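Home | Guides | Workbench | Care & Cleaning | About

Search this site Enter keywords Go

How to Clean and Look After a Work Mat

A dark mat shows everything: dust, hand oil, glue haze, the outline of whatever stood on it last week. Most of it comes off with soap and water if you get to it early. This guide covers flat rubber, vinyl and cloth-faced mats used on craft tables and hobby benches. It doesn't cover heated or powered mats.

What you need

A soft brush or a vacuum with a brush head
Two microfiber cloths
Mild dish soap
A spray bottle of lukewarm water
Rubbing alcohol, for rubber and vinyl only

Step 1. Clear and brush

Take everything off the mat and brush from the center out. Grit left on the surface gets dragged around by the cloth and leaves shiny tracks on a matte finish. Brush the table next to the mat too, or the dust will be back by evening.

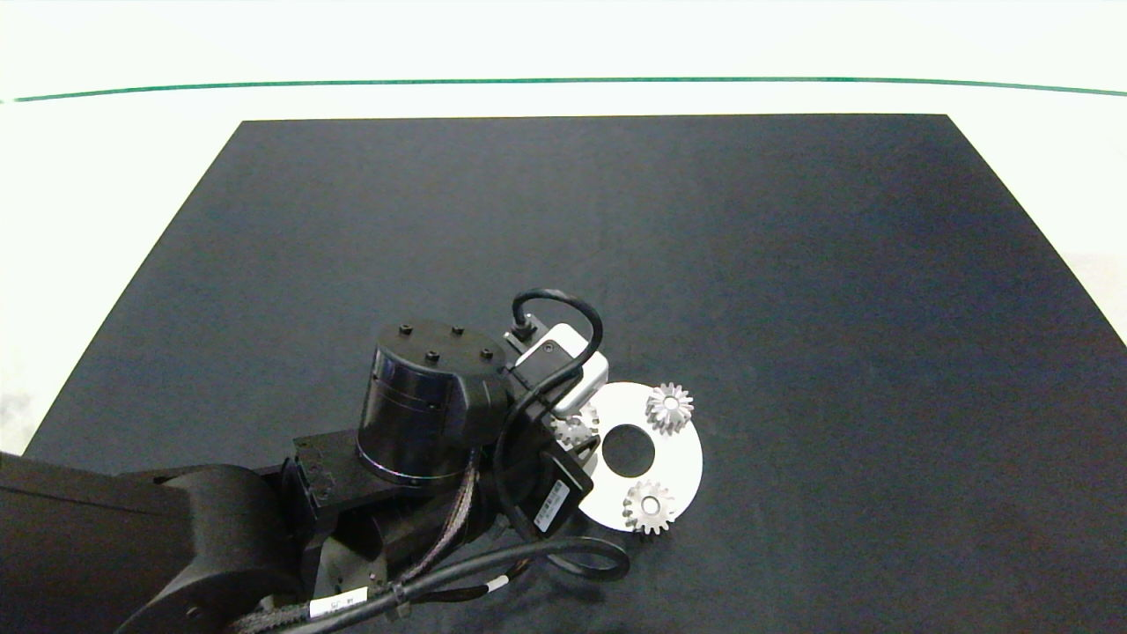 A black mat on a white tabletop, with faint lighter blotches on the surface.

Step 2. Test a corner

Put a little soapy water on one corner, wait 6 minutes, then blot. If color comes off on the cloth, stick to plain water. I skipped this once with a Kotden mat and ended up with a pale corner that never went back to normal.

Step 3. Wash

Mix a few drops of soap into the spray bottle. Mist one section at a time and wipe in straight lines, overlapping a little. Don't soak it. Cloth-faced mats such as the Rätsep hold a lot of water and can curl at the edges when they dry.

Wipe again with the second cloth and plain water. Soap film is the usual cause of light, cloudy marks — people take them for stains and add more soap.

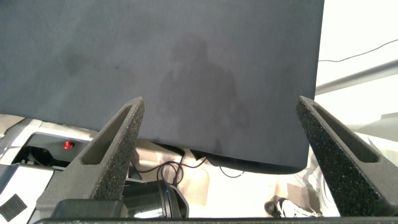 Step 4. Treat oil and glue

For oil on a cloth-faced mat, cover the spot with cornstarch, leave it overnight and vacuum it off. On rubber or vinyl, dab with rubbing alcohol and wipe straight away. Dried white glue can be softened with a damp cloth and lifted with a plastic card. Super glue usually stays.

Step 5. Dry flat

Let both sides dry before putting the mat back. Keep it away from radiators and direct sun. Hanging it over a chair leaves a crease that takes days to relax.

How often

Brush weekly and wash once a month if you use the bench most days. Store spare mats flat or rolled with the work side out.

Updated August 2019

Related guides
Choosing a Bench Height
Removing Tape Residue from a Tabletop
Sarkthorpe and Evura Mats Compared
Storing Sheet Materials Flat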